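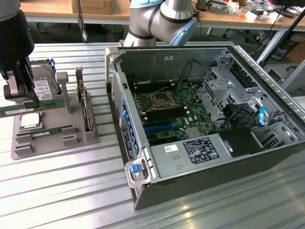 Grenell asked at the spring review whether machines of this age were worth the bench time at all, and suggested that the project might do better to pass them straight to recycling. The figures for the period are set out in reply.

Bristwood Computer Reuse Project
Progress report to the Okeke Fund, second period

1. Intake and output
The project received 291 desktop computers between October and March, chiefly from schools and offices in the Gistcombe area. Of these, 64 were refurbished in full and placed with households. The remainder were stripped for parts or are awaiting assessment. A total of 1,226 components passed testing and were entered in the stock list.

2. Working method
Each tower is opened on its side, and the memory, processor, hard disk and any expansion card are taken out and held in a parts fixture next to the case. Memory modules are tested singly. Hard disks are erased before any further use, and a disk which cannot be erased is destroyed. Power supplies are not opened under any circumstances.

The parts fixture has replaced the open trays used in the first period. Mixing of parts between machines, reported to the Fund last time as a concern, has not recurred.

3. Variance from plan
Placements fell short of the agreed target. The main cause was a lack of working hard disks of adequate size. An order for 60 replacement disks has been approved within the existing equipment budget, and no additional funding is sought.

4. Next period
Priority will be given to machines already assessed as complete except for storage. The Fund is asked to note the revised stock list, attached as Annex B.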